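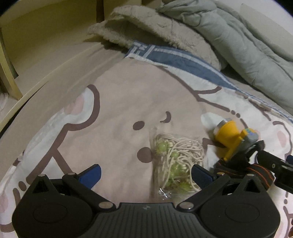 Packing notes for the bedroom gear sort, Rawat cabin. Part of the Todenia set. Written fast before we head up, will tidy later.

## What this is

A set of clips of small camping and cabin gear being sorted on top of a made bed. Things get laid out on the sheet, picked up, moved, bagged or set to one side. Cords, lights, little fittings, odds and ends that live in the hall closet from January on and come out in a heap.

- 300 clips in total
- 38 different items, list in `items.csv`
- 2 bedrooms, same house
- clips average about 157 seconds

## Layout

```
todenia-bedsort/
 calum/ front bedroom
 neten/ back bedroom
 items.csv
 bags.csv
 NOTES.txt
```

Folder names are just what we call the rooms. No meaning past that.

## The items

Grouped by how they behave on a bed, not by what they're for.

**Soft and tangly** — cord, guy lines, bootlaces, the clothesline. Most of it bagged in clear plastic. Off-white cord in a clear bag with green round pieces in among the loops is `cord_07`. Leave it in the bag. It was opened once and took most of an evening to get back in.

**Lights** — headlamps, clip lights, one lantern. The yellow and grey one is `light_02`. Batteries out for all of them, kept in the tin, not in the clips.

**Rolls around** — tent peg caps, spare stoppers, film canisters with matches in. Tend to end up in the dip in the middle of the mattress. Start position in the csv is where they were put down, which may not be where they stayed.

**Flat** — patch kits, maps, the folding cutting board.

## Sheets

Several. The cartoon one is busy and bright and small stuff gets lost against it, so if you want an easier subset filter on `sheet = plain`. Plain grey and the old flannel both count as plain. Quilt pulled right down to the foot in every clip except a few in `neten/`, flagged `quilt_up`.

## Columns in items.csv

| column | what |
|---|---|
| `item_id` | group plus number |
| `colour` | main colour, by eye |
| `bagged` | y / n |
| `bag_type` | clear, mesh, bread bag |
| `sheet` | cartoon, plain, stripe |
| `goes_to` | tote, drawer, garbage, ask |

`ask` means we hadn't decided. Some of those have been decided now but the csv is not updated.

## Known problems

- `bag_type` missing for a bunch of the mesh ones
- clear bags throw glare when the curtains are open, worst in `calum/`
- `light_04` and `light_05` swapped partway thru, fixed in the csv but not in NOTES.txt
- colour is inconsistent: "grey" and "dark grey" used for the same tote lid
- one toque got sorted in with the cords. Its in there as `cord_11`. Sorry

## Splits

None provided. Split by room if you need something quick. Don't split by clip — the same heap carries over from one to the next and you'll get leakage.

## Changes

- 15 Aug 2026: added `bags.csv`, pulled the duplicate lantern rows
- before that: first upload, no bag info at all

## To do

- measure the bags
- redo the stripe sheet clips with the lamp off
- decide on the `ask` pile
- photos of the totes once they're packd and labelled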